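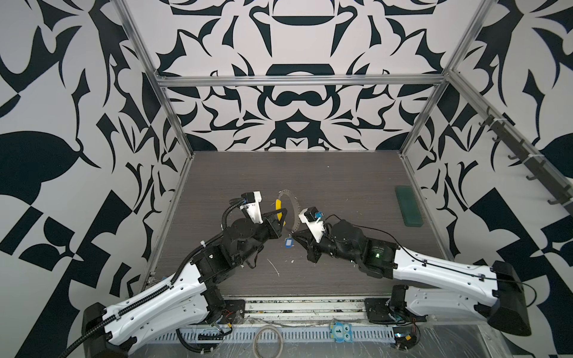
Saststead Library District
Board of Trustees
Minutes of the Regular Meeting, November

Present: Paraschiva Filip (presiding), Daichi Kudo, Trygve Rønning, Lungile Visser. Also present: Tyra Bråten, Library Director.

The meeting was called to order at 6:30 p.m. in the upstairs room of the Bakke branch. The minutes of the October meeting were approved with one correction: the Tustberg bookmobile stop is on the east side of the school, not the west.

1. Director's Report

Ms. Bråten reported that 573 items were returned through the outdoor drop at Bakke during October. The drop jams when large picture books are put in sideways, and a new sign has been ordered. The Friday evening story hour will continue through the winter. Registration for the adult reading group stands at 121, including those who take part by mail.

Mr. Rønning asked whether the group's books could be held at the front desk for more than one week. Ms. Bråten stated that shelf space at the desk is limited, but that she would try a longer hold for Tustberg patrons, who depend on the bookmobile schedule.

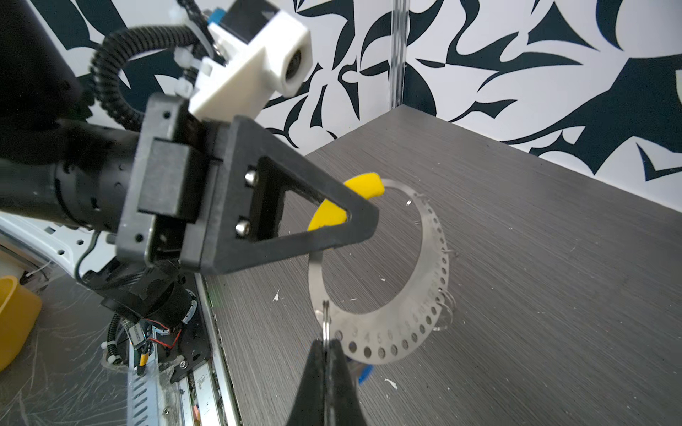

2. Catalog Software

The agreement for Histus, the catalog program, is up for renewal. Ms. Visser reported that staff are satisfied with searching and checkout but that overdue notices are still going out twice to some households. The Board directed Ms. Bråten to raise the matter in writing before the renewal is signed. Moved by Ms. Visser, seconded by Mr. Kudo, to renew for one year. Carried.

3. Late Fees

Discussion was held on ending late fees for children's materials. Mr. Kudo spoke in favor. Mr. Rønning asked that replacement charges for lost items remain in place. The item was tabled to the next meeting so that a draft policy can be circulated.

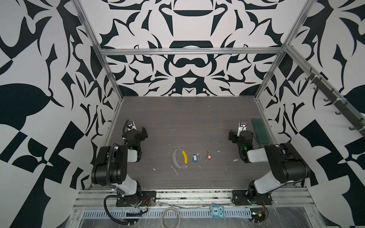
4. Reading Room, Bakke Branch

The Board reviewed options for repainting and papering the reading room. Ms. Filip favored plain cream paint on all walls. Mr. Kudo proposed a patterned paper and referred members to the black-and-white walls in the picture, with their curling leaf shapes and hooked swirls. Members agreed that so bold a pattern on three walls would be tiring to read beside, though Ms. Visser supported it for the entry hall. The dark gray wood-grain tabletop was preferred for the new study tables. Seating will stay at 80. Moved by Mr. Rønning, seconded by Ms. Visser, to seek prices for cream paint in the reading room and patterned paper in the entry hall. Carried, Mr. Kudo abstaining.

5. Public Comment

None.

The meeting was adjourned at 8:05 p.m.

Respectfully submitted,
Lungile Visser, Secretary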